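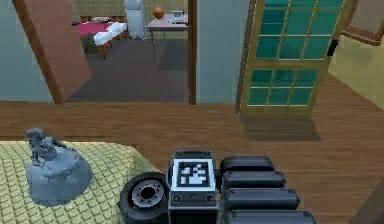 29 Mar 2021

Rules day! I've been looking forward to it since Thaddäus Berchtold sent his notes on our draft (all in green, with arrows, as usual), and I still stayed up too late reading them. We're trying to agree on one set of house rules for the simulated homes before anyone at Vidosness runs another pick-and-place trial, and I can't remember when I last had this much fun with a document nobody will frame.

The big one is reset. Up to now each of us has put the rooms back our own way between runs, and then we wonder why Munro's numbers and mine don't match. So rule one: every run starts from a saved layout, and the layout's name goes in the log before the arm moves. Episode 1209 is what settled it for me. It looked like a lovely clean run and I had no way to say which layout it started from, so out it went. Painful!

Then doors. Thaddäus wants the angle of every door written down, and at first I thought that was fussy. But a half-open door changes the route and the light on the floor, and I came round to it by lunch — he was very gracious.

We spent ages on beds. I love that we spent ages on beds.

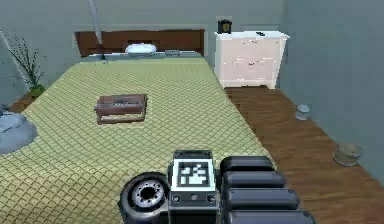
My wording is that anything left on a soft surface counts as a placed object and gets its own line in the log, same as if it were on a table or the floor. Emari's old checklist skipped bedding completely. Thaddäus agreed but added that a wrinkle in the cloth isn't an object, thank goodness, or we'd be logging wrinkles until August.

Clearance took two tries. We started with 8 cm between the fingers and any furniture during travel, then cut it to 2 cm for the final approach, with a mandatory slow speed once you're inside the larger distance. It's simulation, so no furniture gets hurt, but I want the habit in place for when we move to the Cutimow flat and it's somebody's real dresser.

Still open: who signs off on a failed run. I say the person who ran it writes the reason and someone else reads it the same day. T. thinks the next morning is fine. I'll try him again tomorrow with coffee.

Must also fix the numbering, I have two rule sixes.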